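Home Rooms Reservations Policies FAQ Contact

Frequently Asked Questions: Room 628, Cadport

The answers on this page apply to the shared workroom on the Cadport site, which is managed by Clirness. Questions about the meeting rooms in the Đàm Building are answered on a separate page.

Who may use Room 628?

The room is open to registered members and their guests. A member must be present for as long as a guest is in the room. Members whose registration has lapsed should renew it before making a reservation.

How is a desk reserved?

Desks are reserved through Troker, the online reservation system. A request must be entered by 6 p.m. on the day before use. The room has 11 desks, each with its own number in Troker, and a reservation covers the desktop only. Floor areas and storage shelves are requested separately on the same form.

May a reservation be shared?

Yes. Up to two persons may be named on one desk reservation. Both names must be entered at the time of the request.

What may be kept on the desktop?

Laptops, phones, chargers, and small equipment needed for the day's work may be placed on the desk. Cables should be kept on the desktop or taken straight down behind it – they may not cross a walkway. Power strips are available at the front counter and are signed out for the day.

Is food permitted?

Small wrapped items are permitted at the desks. Meals are to be eaten in the lounge. Drinks must have a lid.

What are the compartment boxes for?

The wooden boxes with small open cells are intended for screws, clips, adapters, and similar parts that are easily mislaid. A box may remain on the desk during the reservation and should be returned to the shelf afterward with its cells cleared. Liquids and batteries may not be stored in the cells. Members who need the same box over several visits may ask the front counter for a name tag.

What does tape on the carpet mean?

Tape marks a floor area that has been assigned to a particular user. Please walk around a taped area and do not place bags, chairs, or stools inside it. Tape is laid and taken up by room staff only. If a corner has lifted, report it at the counter and leave it as it is. 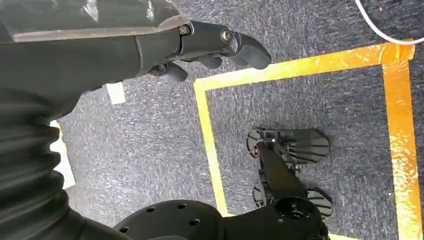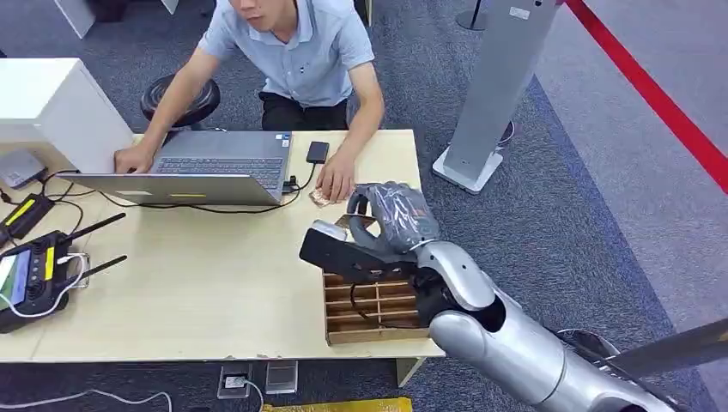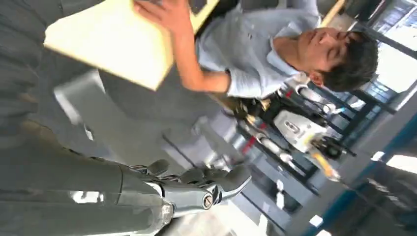

Room 628: taped floor area (first picture), desk with laptop and compartment box (second), and a flat board held by hand (third).

May boards and panels be brought into the room?

Yes, provided that they fit through the door without being forced and can be handled safely by the person bringing them. A board should be held with the fingers spread flat against the surface and turned slowly when other people are near. Large boards require two persons.

Boards may not be leaned against a window, a desk, or another member's equipment. A storage rack is located beside the door. Items left in the rack must carry the owner's name and the month in which they were brought in.

May the furniture be moved?

Stools may be moved freely and should be returned to their desks at the end of the reservation. Desks may be moved only by prior agreement. A request for a different arrangement is entered in Troker under "Room layout" and is normally answered within one working day.

How should a desk be left?

All personal items are to be removed and all cables unplugged and coiled. Wrappers and paper go in the bins by the door. The desktop should be wiped with a dry cloth; cleaning sprays are not to be used on the wood-grain surfaces. Marks or scratches should be reported even when the member did not cause them.

Who cleans the carpet?

The carpet is vacuumed in the evening by the cleaning contractor. Anything left on the floor outside a taped area may be picked up and taken to the front counter. Spills should be blotted and reported at once.

What happens to items left behind?

Items found on desks are kept at the front counter for one month. Small parts found in a compartment box are placed in an envelope marked with the desk number. Items that have not been claimed after one month are donated or recycled – Clirness does not mail them to their owners.

Can a reservation be extended on the same day?

An extension is possible when the desk is free for the following period. It must be made in Troker before the current reservation ends. Counter staff are not able to extend reservations by telephone.

The room will close for carpet replacement in July. Will reservations be moved?

Members with a desk reservation during the closure will be offered a place in the Đàm Building for the same hours. Taped floor areas cannot be transferred and must be requested again when the room reopens. Items in the storage rack should be collected before the closure begins.

Contact: Cadport front counter, Clirness Workrooms | © Clirness. All rights reserved. | Back to top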